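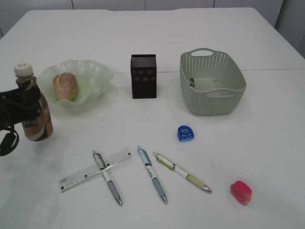 According to Kanokwan Rojanasak, the hardest part of keeping a shared table in order is agreeing on where the pens belong, and the matter should be settled before anyone buys another container.

NEKIVWOOD: Gratalix today announced the opening of Clear Table, a program of free workshops on the care of shared desks, craft tables and staff room benches. Sessions will be held at the Nekivwood Community Centre on Wednesday evenings at 6.30 pm, commencing in March.

The program follows a survey of 251 local workplaces and clubs conducted by Gratalix. Respondents nominated stationery, food and drinks left together on one surface as their most common source of clutter. Pencil sharpeners, rulers and ballpoint pens were frequently mentioned, as were morning tea items that remained on the table well into the afternoon.

"Most people own enough baskets and bowls already," said Marina Karamanlidis, program manager at Gratalix. "Our interest is in how they are used. A basket with a handle can be carried to the cupboard with everything in it, and a wide bowl is better kept for food."

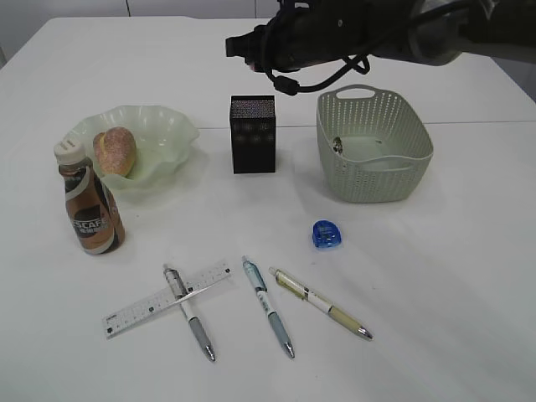

## Workshop content

Participants will work at a plain white table with everyday objects and will practise the following:

- grouping writing and measuring tools before choosing a container
- keeping bread rolls and other food in a separate bowl
- assigning one place for bottled drinks, away from paper
- returning small items, such as clips and sharpeners, to the basket at the end of each session
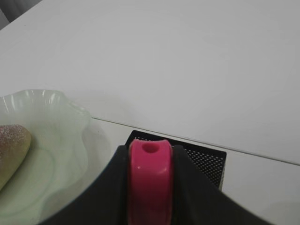 *A bread roll in a pale green glass bowl with a wavy rim.*

Gratalix has also prepared a printed guide, developed with the design studio Vikeck. A total of 600 copies will be distributed to libraries, schools and neighbourhood houses. The guide sets out a short end-of-day routine and recommends that pens be collected first, as they are the items most readily lost under others.

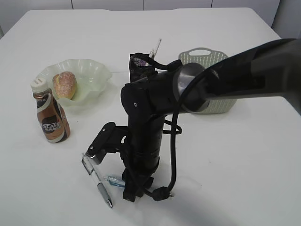
The same routine can be applied at home, where a kitchen table may serve as both office and dining space. Households are encouraged to clear the surface before the evening meal and to put retractable pens away with their tips withdrawn.

## Bookings

Attendance is free and places are limited. Bookings may be made at the front counter of the Nekivwood Community Centre or through the Gratalix program office. Tea and coffee will be provided.

**Media contact:** Marina Karamanlidis, Gratalix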